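Finish Wear on Timber Surfaces in Shared Rooms

Christos Manolakis

My project looked at how the colour and finish of timber change in rooms that get a lot of use. I visited Eder and Grilska in September and kept notes on light, cleaning and damage.

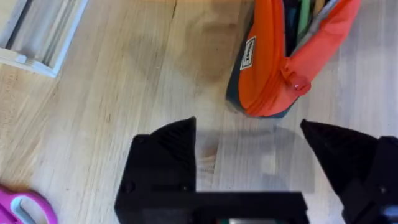 Sunlight was the main thing I wanted to compare. Both rooms face north, but only Eder has blinds. Marks were harder to judge than fading. On pale boards with a long straight grain, a brownish, mottled patch stands out at once, while glare can wash out the grain beside it. I sanded 2 test offcuts, first with 400 grit and then 600, and left each under a lamp for 20 hours. The oiled one darkened more.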